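差出人: Danai Moschos
宛先: Clultham 小箱と小物の会 メーリングリスト
件名: Re: [clultham 2192] 蓋つき小箱に菓子を入れて渡す件

Danai です。返信が遅くなりました。

Loïc Tanguy さんの投稿:
> 6月の交換会で配る小箱ですが、中身を菓子にするか、ひも細工にするか
> まだ決まっていません。前回は紙袋だったので、持ち帰る途中でつぶれた
> という話を Inès から聞いています。
>
> 気になっているのは次の点です。
> ・個包装の菓子は、袋のまま箱に入るのか
> ・蓋は閉まるのか。閉まらないなら上から布か紙をかけるのか
> ・赤い円盤にひもがついたものは一緒に入れるのか、別に渡すのか
>
> 箱は Kirkumine の在庫が93個あるそうです。注文の締め切りは月の半ば
> なので、それまでに意見をください。
>
> Loïc

順番に書きます。

まず菓子の袋について。個包装のものは、両端の圧着部分がかなり場所を取ります。中身が小さくても、袋の端から端までの長さで考えないと入りません。うちで使っている箱の内寸は縦が70ミリで、手元の袋は斜めにしないと収まりませんでした。端を裏側に折り返せば入りますが、折り目が戻ってくるので、蓋を押し上げることがあります。透明な袋だと折ったところが白く曇って、見た目も少し悪くなります。端を切り詰めるのはやめてください。封が開きます。前に Erick が試して、一晩で湿気ました。

次に蓋。Kirkumine の箱は奥側に蝶番がついていて、蓋が後ろに立つ形です。開けたままでも自立するので、詰める作業は楽です。ただし手前の留めが弱く、中身が少しでも高いと浮きます。閉まらないときに布を上からかける案は、机に並べて見せるだけならよいと思います。持ち帰るときは落ちるので、別に輪ゴムかひもが要ります。

緑がかった濃い色のフェルトの上に並べてあります。箱は空のままで、柄のある白いものは蓋にかけてあります。 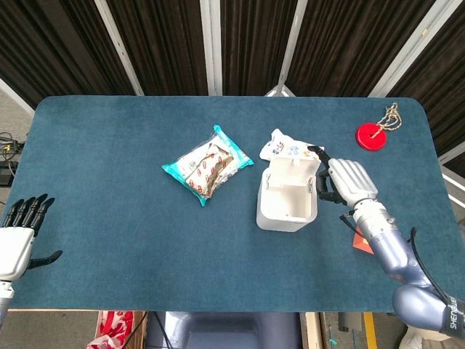

白い小箱、菓子の袋、赤い円盤とひも

フェルトは濃い色のほうが白い箱の縁が見やすく、詰める人にも好評でした。Zatcombe の集会室の机は天板が明るい色なので、当日もこの種の敷物を持っていくつもりです。小さいものを置いても滑りません。糸くずがつきやすいのが難点で、菓子の袋は静電気でよく拾います。始める前に粘着ローラーをかけておいてください。ローラーは Inès が持っています。

柄のある白い包みについてですが、紙でも布でも、かける前に軽く伸ばしてください。丸めたまま蓋にかけると、柄が何だか分かりません。薄い紙ならアイロンは使わず、本にはさんで一晩置くくらいで十分です。布なら霧吹きをして手で伸ばせば済みます。

赤い円盤のほうは、別に渡すことを提案します。理由は二つあります。ひもが絡まりやすく、箱の中で菓子の袋に巻きつきます。ほどくときに袋の端を引っぱって破った人がいました。もう一つは高さで、円盤を平らに入れるとその上に菓子を載せることになり、蓋が閉まりません。立てて入れると今度は菓子が入りません。ひもは8の字に巻いて、中央を別の短い糸で一度だけくくっておくと、渡したあとも絡みません。固結びにはしないでください。

ひもの色はベージュと金の組み合わせで進めています。金のほうはほつれやすいので、切り口に木工用ボンドを少しつけて乾かします。Echeverría の店で買った26メートル巻きが残っていて、今回分には足りるはずです。足りなければ生成りの綿ひもで代用します。

私の案をまとめると、こうなります。

1. 箱には個包装の菓子を一つだけ入れる
2. 袋の端は裏へ折り、テープは使わない
3. 蓋が浮く箱は、細いひもを横に一回りかける
4. 円盤とひもは箱の外で手渡しする
5. 白い包みは見本の箱だけに使う

3の横がけのひもは、蝶番の金具に当たらない位置を通してください。金具の角でひもが毛羽立ちます。

決まっていないのは菓子の種類です。チョコレートは6月だと溶ける心配があるので、焼き菓子か飴のほうが無難かと思います。袋の大きさは種類でかなり違うので、候補のある人は、圧着部分も含めた縦横の長さを測ってこのリストに書いてください。ナッツが入っているかどうかも一緒にお願いします。Jacqueline Picard さんのところの参加者にアレルギーのある人がいます。

それから箱の数ですが、93個のうち蓋の合わないものが混じっているかもしれません。前に買った分にもありました。届いたら一度全部開け閉めしたほうがよいと思います。午後4時以降なら手伝えます。

Danai

--
Clultham 小箱と小物の会
このリストへの返信は全員に届きます。個別の連絡は宛先を変えてください。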